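Domholm says its table will tidy your cooking. The evidence is thin

Domholm, the housewares company, opened its new demonstration kitchen on Villaseñor Street on Thursday with a promise that home cooks have heard before: put everything out in little bowls first, and dinner will take care of itself.

The promise comes with a price tag. The company's Kandden set goes on sale in September for $200 and covers a handful of things most people already own in some form. There are small pink bowls for salt, sugar and the like, a translucent food container, a mint-green plastic scraper and a small white piece that the price list calls a dish on one page and a lid on the next. The white table they are shown on is extra, and Domholm wouldn't give a figure for it.

Tõnu Žukauskas, who runs the kitchen range, told a morning audience of shop buyers and local press that the set would save a household 30 minutes on an evening meal. He repeated the number several times. Asked where it came from, he said it was based on the company's own home trials. Asked how many homes, which meals, and 30 minutes compared with what, he said a summary would be available closer to the sale date.

It's a big claim. A lot of weeknight dinners don't take much longer than 30 minutes from start to finish. If the saving holds for those, the food would be ready shortly after the cook walked in. Žukauskas said the number applied to "a proper dinner, with a sauce and a side," and that people who mostly reheat things shouldn't expect it.

The idea behind the set is a plain one. Before any heat goes on, the cook measures out what the recipe wants and puts each ingredient in its own bowl within reach. Restaurant kitchens do this all day long. They also have somebody washing up in the back, and they are cooking the same dish over and over. At home, every bowl that gets filled is a bowl that gets washed, and the person who washes it is usually the person who filled it. The Domholm talk went through the measuring at length and spent very little time on the sink.

One of the buyers raised this. She wanted to know if the washing had been counted in the 30 minutes. Žukauskas said the bowls rinse quickly and stack in a dishwasher. That may well be so, but it left her question where it was.

A second complaint came from the back row and got more nods. Salt and sugar look the same in matching pink bowls. Domholm's own layout guide puts two of them side by side on the right of the table, with nothing printed on either one. A man who bakes for a café nearby said he'd give it a week before somebody salted a custard. The reply was that cooks will remember which is which, and that labels had been considered and dropped on grounds of looks. A strip of masking tape and a pen would fix it for next to nothing, and so would the jars the stuff came in.

The bowls have no covers either. For an hour of cooking that hardly matters. The guide goes further and suggests leaving salt and sugar out on the table between meals "so that the next dish is already begun." Anybody who has lived with a damp kitchen, or with ants, will want to think about that one. Žukauskas said the advice was written for dry climates and might be reworded.

To be fair to the company, some of it is decent. The scraper is long and flat and would get into the corners of a container better than a spoon does. Being able to see roughly what's in a container without lifting the lid is useful, and cheap tubs have done it for years. The table has rounded front corners, and people who cook with small children underfoot will see the point of those right away. A matte top also doesn't throw the ceiling lights back at you, although the company had no answer on how it copes with turmeric or beet juice, and there was none on hand to try.

The demonstration itself was short. Visitors were invited up to look at the table and ask questions, and most of them did. No meal was cooked. There was a printed recipe for a cucumber salad with a sweet-salty dressing, which needs no stove and almost no measuring, and which seems an odd thing to pick if the aim is to show off how much time can be saved.

The layout guide is where the firm has put most of its effort. It tells the cook to keep the container in the middle, the scraper to the left and the dry goods to the right, and to return each item to its place after use. Left-handed cooks are told to "mirror as needed." It's sensible advice, and it's free on the company's website, which does raise the question of what the $200 is for. 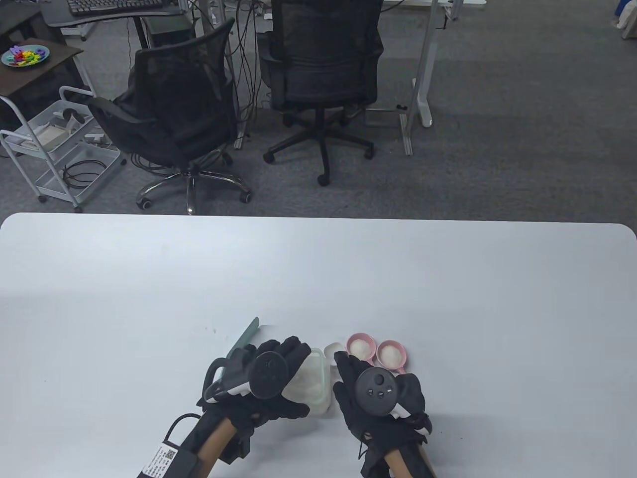 Domholm has been here before. Its last attempt at kitchen order, a drawer system sold under the name Selatard, came with a similar talk and a similar guide, and was marked down before the year was out. Žukauskas said the two had little in common. Selatard asked people to change their drawers, he said, and this one only asks them to change what they do on top of the table. He described the old product as "a good idea that arrived in the wrong box."

Shoppers who bought the drawers may see it differently. The dividers were cut to the company's own sizes, and anyone who wanted a spare after the markdown had trouble finding one. Asked if single bowls and scrapers will be sold as replacements this time, Žukauskas said that was "the intention." He wouldn't say for how long, or at what price. For a set built on every item having its own place, one cracked bowl with no spare is a real gap, and it's a fair thing to ask about before paying.

The buyers I spoke to on the way out were split. One said she would take a small order for the holidays and see, mostly on the strength of the pink. Another said his customers already buy small bowls one at a time for the price of a coffee and wouldn't see the need for a guide. Neither of them believed the 30 minutes, and the one placing the order said she'd leave the number off her shelf cards until she had seen the trial summary for herself.

For those who like the method and don't want the bill, it can be tried tonight with teacups. Measure out what the recipe asks for, line the cups up in the order they go in, and time the whole thing, washing included. Then cook the same dish the following week the usual way and time that too. It would be a rough test, but it's more than the company put in front of its guests.

The kitchen on Villaseñor Street is open to the public in the afternoons until the set goes on sale. Entry is free. Domholm says the summary of its home trials will be posted on its website "in good time" and that the wording on the box, which now reads "up to 30 minutes saved, every evening," is still under review.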